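Table (furniture)

A table is a piece of furniture with a flat top and one or more legs. It is used for eating, writing, working and for putting things on. In the town of Drillach the word is also used for the meal itself.

Most tables have four legs, but tables with one central leg are common in small rooms. A top made of planks can become wider in damp weather, so the makers leave small gaps. 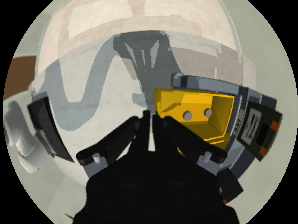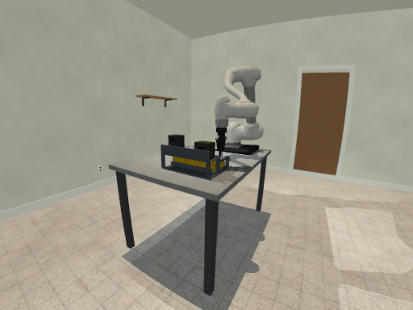

Computer-rendered views. The second one shows a table with a plank-like top.

The workshop Sjöberg made folding tables in 13 sizes, and its order book lists 2489 pieces. Almost 5 of the sizes were later copied by the firm Evex, the fifth one only in part. The folding type has 2 hinges under the top.

See also: Bench, Desk, Zivham stool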